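[보도자료]
배포일: 2025년 1월 22일
배포 즉시 보도 가능

포소브출판, 극지 기지 근무 회고록 『트롬데일의 긴 저녁』 한국어판 2월 출간
공보 담당 민간 직원이 기록한 북부 통신기지의 첫해
본문 326쪽, 도판 36점, 한국어판 서문 및 용어 해설 수록

포소브(Posov)출판은 위게트 텍시에(Huguette Texier)의 회고록 『트롬데일의 긴 저녁』 한국어판을 오는 2월 출간한다고 밝혔다. 저자가 북부 해안의 트롬데일(Tromdale) 통신기지에서 민간 공보 담당자로 근무한 첫해를 다룬 논픽션으로, 원서는 도만스키(Domański)출판사에서 간행되었다. 한국어판은 원서 개정판을 저본으로 하며, 초판에서 빠졌던 부록 두 편을 복원하여 수록하였다.

저자는 기지의 대외 문서와 지역 주민 설명회를 담당하였다. 주된 업무는 송신탑 증설 계획에 관한 문의에 답변하고, 기지 소식지를 편집하며, 방문객 안내 동선을 관리하는 일이었다. 책은 이 업무 과정에서 작성된 초고, 반려된 문안, 최종 배포본을 나란히 제시하고 문장이 결재 단계마다 어떻게 바뀌었는지를 추적한다. 저자 개인의 일기는 장별 말미에 짧게 배치되었다.

본문은 전체 4부로 구성된다. 제1부 「도착」은 저자의 채용과 이동, 숙소 배정까지의 기간을 다룬다. 제2부 「극야」는 해가 뜨지 않는 기간의 근무 체계와 난방 설비 고장, 보급선 지연을 기록한다. 제3부 「설명회」는 책에서 가장 분량이 많은 부분으로, 인근 어촌 스코네비스(Skonevis)에서 열린 주민 설명회의 준비와 진행, 후속 서신을 수록하였다. 제4부 「해빙」은 계약 갱신 여부를 결정하기까지의 과정을 서술한다.

제2부에는 기지의 일상 관리에 관한 내용도 포함된다. 폐기물 분류와 반출 절차, 공용 주방의 당번 규정, 복도 조명의 점등 시간 등 생활 규칙이 당시 내부 공지의 문구 그대로 인용되었다. 저자는 이 공지들 역시 공보 문서와 같은 결재선을 거쳤다는 점에 주목하고, 쓰레기 배출 안내문 한 장이 세 차례 수정된 경위를 별도의 절로 다루었다.

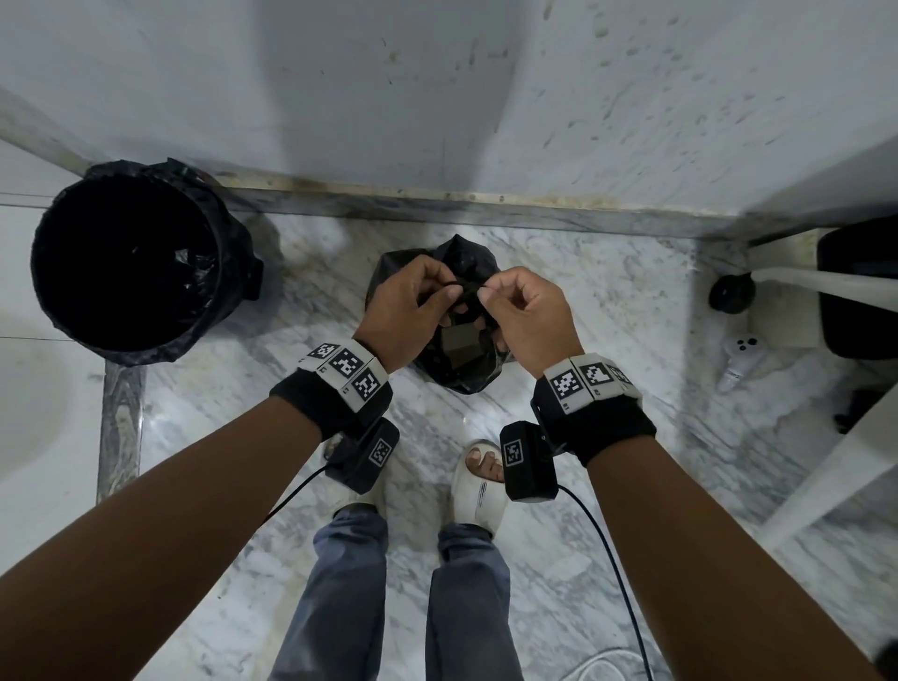 검은 비닐봉투의 매듭을 두 손으로 잡은 모습.

제3부에 수록된 서신은 모두 75통이다. 발신인은 스코네비스 주민, 어업 조합, 지역 학교, 기지 행정실 등이며, 개인 정보에 해당하는 부분은 원서와 동일하게 삭제 처리하였다. 서신은 날짜순으로 배열하되 회신이 있는 경우 원 서신 바로 뒤에 두었다. 회신이 발송되지 않은 서신에는 편집자 표시를 붙였다.

한국어판 서문은 저자가 새로 집필하였다. 텍시에는 서문에서 “당시 내가 쓴 문장 가운데 사실과 다른 것은 많지 않았다. 문제는 답변서에 넣지 않은 항목이었고, 이 책은 그 항목의 목록에서 출발했다”고 밝혔다. 또한 설명회 속기록을 다시 읽으며 자신의 기억과 어긋나는 대목을 여러 곳에서 확인하였고, 그 경우 본문을 고치지 않고 각주로 차이를 표시하였다고 설명하였다.

권말에는 보이치에흐 그라보프스카(Wojciech Grabowska)의 해설이 실린다. 그라보프스카는 도만스키출판사에서 원서 개정판의 편집을 담당하였으며, 해설에서 초판과 개정판의 차이, 내부 문서의 인용 기준, 지명 표기의 변천을 정리하였다. 그는 “개정판 작업의 대부분은 문서의 작성 시점을 확정하는 일이었다. 날짜가 없는 초고는 용지 규격과 타자기 활자를 대조해 순서를 추정했고, 추정한 것은 추정이라고 적었다”고 말했다.

복원된 부록은 다음과 같다. 부록 1은 저자가 편집한 기지 소식지의 목차 전체이며, 부록 2는 송신탑 증설 계획에 관한 질의응답 문안의 판본 대조표이다. 대조표는 초안, 1차 수정안, 최종안을 3단으로 배열하였고, 삭제된 문구는 취소선으로, 추가된 문구는 밑줄로 표시하였다. 한국어판에서는 어순 차이로 인하여 일부 행의 구분을 조정하였으며, 조정한 행에는 별표를 붙였다.

각주는 원주와 역주를 합하여 553개이다. 원주는 아라비아 숫자로, 역주는 괄호를 두른 숫자로 구분하였다. 군사 및 통신 용어는 권말 용어 해설에 가나다순으로 수록하고, 원어를 병기하였다. 인명과 지명은 외래어 표기법을 기준으로 하되, 동일 지명이 문서에 따라 다르게 적힌 경우에는 인용문 안의 표기를 원문대로 유지하였다.

도서 정보
제목: 트롬데일의 긴 저녁
부제: 북부 통신기지에서 보낸 첫해
지은이: 위게트 텍시에
해설: 보이치에흐 그라보프스카
분류: 논픽션, 회고록
본문: 326쪽
도판: 흑백 36점
제본: 무선제본
출간 예정: 2월
전자책: 종이책과 동시 출간

포소브출판 소개
포소브출판은 회고록, 서간집, 기록 문학을 주로 펴내는 출판사이다. 번역서의 경우 저본과 판본 정보를 판권면에 명시하고, 정오표를 자사 누리집에 공개하고 있다.

서평용 도서 및 저자 서면 인터뷰 신청은 포소브출판 홍보부에서 접수한다. 신청 시 매체명, 담당자 성명, 게재 예정 시기를 기재하여야 한다. 서평용 도서는 인쇄본과 교정용 전자 파일 중 선택할 수 있으며, 전자 파일의 본문을 인용할 경우 최종 인쇄본과 대조한 후 게재하여야 한다. 도판의 전재는 원저작권사의 별도 허가가 필요하다.

문의: 포소브출판 홍보부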